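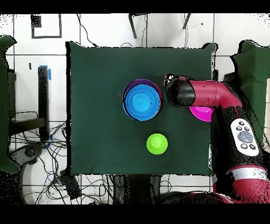
4. Preparing the play surface

4.1 Put the cloth on the table

The Prikora nesting cup set is used on a cloth. Without the cloth the cups slide when they are pushed, and on a hard table they make a lot of noise. Any square cloth in one plain color is suitable. A dark color is better, so the bright cups are easy to find.

1. Clear the tabletop and wipe it with a damp cloth. Let it dry completely.
2. Unfold the cloth and lay it in the middle of the table.
3. Smooth it with the flat hand, from the center to the outside.
4. Press down each corner for a few seconds.

Note: A cloth that was folded for a long time will keep small wrinkles, and the corners may curl up. This does not disturb the use of the cups. Only the area where the cups will stand must be flat. If a corner stays high, iron the cloth from the back side on the lowest setting. Take all the cups away before you iron.

Caution: Do not fix the cloth with pins.

4.2 Check the cups

Before the first use, wash the cups in warm water with a little dish soap and dry them well. Water which stays between two nested cups makes them stick together.

1. Take all the cups out of each other.
2. Run one finger along every rim. The rim must be smooth. Do not use a cup with a crack or a sharp place.
3. Look inside at the base. In the blue cup you will find ridges in the form of rings, one inside the other. Dirt likes to collect there. Clean them with a soft brush.
4. Place the cups on the cloth with the opening to the top.

4.3 Nest the cups

Start with two cups only. The purple cup and the blue cup are a good pair for learning, for the reason that the purple one is larger and the blue one goes into it without force.

1. Stand the purple cup on the left half of the cloth. Leave free space on all sides of it.
2. Keep the small lime-green cup closer to the front edge, and the magenta cup on the right. They are waiting there for a later turn.
3. Hold the blue cup by the rim and bring it over the purple cup.
4. Lower it slowly and let it go. Do not press.
5. Look from above. You should see the blue rim, and next to it a part of the purple rim.

The purple rim does not have to show with the same width everywhere. When the inner cup leans a little to one side, you see a thin crescent of purple on the other side. This is a normal position and it can stay so.

Note: If the blue cup stands crooked and does not go down, lift it out and begin again from step 3. Turning the cup while it is stuck can scratch the inside of the larger one.

4.4 Separate the cups

1. Hold the outer cup low, near the cloth, with one hand.
2. With the other hand, take the inner cup by the rim.
3. Pull straight up.

If the cups do not come apart, put the outer cup in warm water for 3 minutes and try again. Do not use boiling water. Do not put a knife or other tool between the two rims.

4.5 Exercises for the beginning

Exercise A: Nest one pair, separate it, and set both cups back at their places. Repeat until it goes without looking for the right position.

Exercise B: Say a color aloud. The other person touches the cup with this color. Purple and magenta are easily mixed up, so give more time for these two and put them next to each other once for comparison.

Exercise C: Move the small cup from the front of the cloth to the back, without touching any other cup.

Do not change the exercise too fast. It is better to finish one and take a pause.

4.6 After use

1. Separate all the cups and wipe them.
2. Shake out the cloth and roll it. A rolled cloth gets fewer wrinkles than a folded one.
3. Store the cups in the bag, not in direct sun. Strong light makes the colors pale with time.

The cloth may be washed by hand in cold water. Wash it alone the first time, as dark fabric can lose some color. Dry it lying flat.

Caution: The cups are not for hot drinks or for food. Do not put them in the microwave.

If a cup is lost or broken, it can be ordered one by one. Please write the color and the size of the cup in your order, and look at Section 7 for the address of the Flastov spare parts service.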